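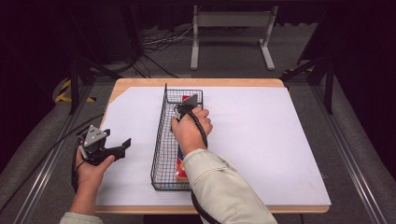
Zuletzt geändert: Montag, 14. August

Zwischenbericht zum Lesezelt Urio

Hallo zusammen,

ihr wolltet zur Halbzeit wissen, wie es läuft, also setze ich mich jetzt endlich hin und schreibe es auf. Kurz gesagt: gut, aber später als geplant.

Das Zelt von Drusitent steht seit dem Frühsommer auf der Wiese in Drilard, und ich bin immer noch ein bisschen verliebt in das Ding! Beim ersten Aufbau haben wir allerdings den halben Tag mit den Heringen gekämpft (der Boden dort ist steinhart, das hatte ich völlig unterschätzt). Inzwischen sitzt alles, auch bei Wind. Nur der Eingang auf der Westseite flattert noch, da kommt demnächst ein zweiter Gurt dran.

Zu den Büchern: Im Antrag standen 80 Titel, im Regal haben wir jetzt fast 100. Vor allem Bilderbücher und Comics, dazu eine Ecke mit Krimis, die den Großeltern richtig Spaß macht. Was fehlt, sind zweisprachige Sachen. Da habe ich bisher wenig gefunden, was ich selbst gern vorlesen würde, und suche weiter.

Vorgelesen wird an zwei Nachmittagen in der Woche. Bei Hitze war es im Zelt kaum auszuhalten, deshalb sind wir mit den Decken unter die Linde umgezogen – und dort bleiben wir erst mal, weil es alle schöner fanden. Zwei Termine sind wegen Gewitter ausgefallen, die hole ich im September nach.

Zum Geld: Von eurer Förderung sind noch 2.000 Euro da. Die Rechnung von Travis für Regale und Kisten ist bezahlt, der Transport auch. Den Rest würde ich gern anders verteilen als im Antrag, nämlich weniger für Plakate ausgeben und dafür eine vernünftige Beleuchtung kaufen. Ab Herbst wird es nachmittags im Zelt doch ziemlich duster. Geht das formlos, oder braucht ihr dafür einen Änderungsantrag? Ein kurzes Ja per Mail würde mir reichen.

Offen ist noch die Frage, wo das Zelt überwintert. Die Scheune neben der Wiese wäre praktisch, aber das Dach macht mir Sorgen, und Stockflecken brauche ich wirklich nicht. Ich schaue mir im September noch eine andere Möglichkeit an und melde mich dann.

Viele Grüße aus Drilard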